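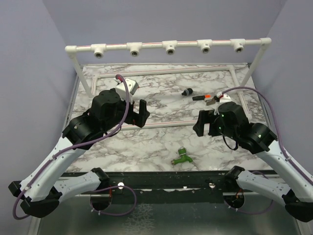

2 min read

Watching documentaries at home – quick tips

Pull the sofa back first. Subtitles still readable? Good, stay there.

Lamp behind the telly, never facing it. Big light off.

Old films look wrong with motion smoothing on. Settings, picture, turn it off. Ours was hidden 4 menus down, took me up to 20 minutes to find.

Black and white: colour down to nothing, gets rid of that greenish tint.

Sound muffled? Try the speech setting before you turn it up. Interviews recorded outdoors are the worst for this.

DVDs – wipe from the middle straight out, not in circles. Soft cloth. No kitchen roll, it scratchs.

Keep a notebook by the remote for titles and directors. Raghda writes hers on the back of the box, wich also works.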